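November
By our food writer

Plum Dumplings for Dinner

In my grandmother's kitchen there was one night a year when dessert was dinner, and no one was allowed to call it dessert. You sat down, you got a bowl of thin bean soup to make the whole thing respectable, and then out came a platter of potato dumplings the size of tennis balls, rolled in buttery brown breadcrumbs, each with a whole hot plum hiding inside. I was six the first time I was trusted to sit with the grown-ups for it. I burned the roof of my mouth so badly I cried, and then I asked for another one.

The Hungarian name is szilvás gombóc. You'll find close cousins all over Central Europe, some made with curd cheese dough, some with yeast dough, some stuffed with apricots, and every family will tell you theirs is the real one. Ours was potato. I didn't know there was any other kind until I was in college, when a roommate's mother served me the cheese version and I was so loyal to potatoes that I only ate three. (They were wonderful. I'm sorry now.)

For years I didn't make them at all. I moved around a lot, my kitchens were tiny, and the recipe I had was a card in my grandmother's handwriting that said potatoes, flour, egg, plums, and then a word I still can't read. No amounts and no oven temperature, though there's no oven involved, so fair enough. I called my mother, who said, "You put in flour until it feels right." I have since learned that this is the most common sentence in dumpling making and also the least useful.

So this fall, with plums going soft on my counter and a free weekend in front of me, I decided to get it right.

The potato problem

I'll start with the thing that went wrong, which was the potatoes. My first batch was made with little waxy red ones, the kind I love in a salad. I boiled them peeled and cut up, to save time. I mashed them hot and wet, dumped in an egg, and then stood there adding flour, and adding flour, and adding more flour, until the dough finally stopped climbing up my wrists. What I boiled that night could have been used to hold a tent down in a storm.

You want a dry, floury potato, like a russet. Use two pounds of them. Boil them whole in their skins so they don't drink up the pot, and let them cook until a knife slides in easily. Peel them while they're still hot enough to make you complain, then put them through a ricer and spread them out on a board. Now go away. I mean it, go call your sister or fold some laundry. All that steam needs to leave, and if you rush in with the flour you'll end up where I did.

When the potatoes are completely cool, the dough takes a couple of minutes. Sprinkle on a good pinch of salt, make a well, drop in an egg and a spoonful of soft butter, and scatter two cups of flour over the top. Some people add a spoon or so of semolina, and I've come around to it, because it gives the dough a tiny bit of bite. Bring it together with your hands and stop as soon as it looks like dough. It's not bread! The more you knead it, the stickier it gets, and then you'll reach for the flour again and I can't help you.

Shopping for plums

The right plum is the small, oval, dusty blue one sold as an Italian plum or a prune plum. It's firm, it's a bit sour, and the pit pops right out. Where I live, in Clalosport, the season for them is short and you have to pay attention. I blinked one year and got nothing but big round red plums until the next September. Those are lovely over a sink with your sleeves rolled up, but they're too juicy for this and they'll blow a hole in your dumpling.

My market is the one on Tremik Street, which is really a long shed with a parking lot on either side. I like to go early, before eight if I can manage it, when the bakery stall still has poppy seed rolls and the parking lot isn't a war zone. I have never once come home with only what was on my list. The fruit end does me in every time, and I tend to lose half an hour there before I've even looked at a potato. 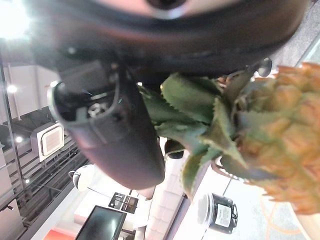
Pineapple, with green leaves tipped in brownish red.

If you can't get fresh prune plums, don't give up on the whole idea. I've used frozen halves straight from the freezer with good results, and I've also used a spoonful of very thick plum butter, chilled until it's stiff enough to scoop. My grandmother would have made a face at that second one, but she also kept a jar of instant coffee in the cabinet for guests she didn't like, so she was not above a shortcut.

To get the plums ready, slit each one down the side, pull out the pit, and tuck in a bit of sugar mixed with cinnamon where the pit used to be. Some families use a sugar cube, and there's something very charming about that, as it melts into a little pool of syrup by the time you cut in. I tried it and liked it. I'm still a cinnamon person.

Rolling, wrapping, worrying

Roll the dough out on a floured counter to about the thickness of your finger - mine, anyway, which is not an elegant finger - and cut it into squares big enough to close around a plum. Set a plum in the middle, bring up the corners, pinch the seams, and roll the whole thing between damp palms until it's smooth. Check for thin spots, especially at the ends of the plum, where the dough likes to stretch.

This is a good job for company. As a kid I was on cinnamon duty, my cousins pitted, and the aunts did the rolling and talked about people who weren't there. I've made them alone and it's fine, you put on the radio and you get through it, but it's a lot more fun with somebody across the counter whose dumplings are uglier than yours.

Have a big pot of salted water ready, and I mean your biggest. It should be simmering gently. A hard boil knocks them into each other and they come apart, and then you've got potato soup with plums in it, and I've eaten that too. Lower them in with a slotted spoon, give the pot a very soft nudge so nothing sticks to the bottom, and leave the lid off. They'll sink, sulk a while, and then float up. Once they're floating, give them roughly six minutes more. I always sacrifice one to check. It's the cook's privilege and I won't hear otherwise.

The crumbs matter more than you think

Okay, breadcrumbs. I used to treat these as decoration, a bit of brown stuff on the outside. Then I had the plum dumplings at Rebane, a small café a few blocks up from the harbor that puts them on the menu for a few weeks every fall, and I had to put down my fork and think about my life. The crumbs were coarse and dark, nutty from the butter, with a little salt in them, and there were so many that they'd made a drift on one side of the plate.

I went home and tried to copy them. Dry crumbs from a can turned to sand. Panko was crisp but didn't taste like much. What worked was stale white bread, the plain kind, left out overnight and grated on the big holes of a box grater. Melt more butter than seems decent in a wide skillet, add the crumbs, and stir them over medium-low heat until they're the color of a walnut shell. They go from pale to perfect so slowly that you'll get bored, and they go from perfect to burned in the time it takes to check your phone. Stir in a spoonful of sugar and a pinch of salt off the heat.

I do mine in my old Jorkier skillet, a heavy thing with a wobbly handle that came with my first apartment, but any wide pan will do. Roll the dumplings in the crumbs straight from the pot so the damp outsides grab on, then tip whatever's left in the skillet over the top.

Serve them hot, with powdered sugar on the table and a bowl of sour cream for the people who want it. I want it. The cold sour cream against the hot plum is my favorite part, and I'll put it on the second one even if I've been good about the first.

And if there are leftovers

There might be, if you didn't invite my cousins. Keep them in the fridge, and the next morning cut them in half and fry them cut side down in butter. The plum juice bubbles out and goes sticky at the edges, and the potato gets a crust. I've started making extra on purpose.

You can also freeze them before boiling. Line them up on a tray so they aren't touching, freeze until hard, then bag them. They go into the simmering water frozen and just need a bit longer. I've got a bag in there right now, behind the peas, and I'm saving it for some gray night in February when I can put a pot of bean soup on the stove, call it dinner, and get the sour cream out.

As for that word on the recipe card, my mother came over and held it up to the window for a long time. She thinks it says "patience." My aunt says it's the name of the store where they bought the flour.

Contact us | Copyright, all rights reserved | Back to top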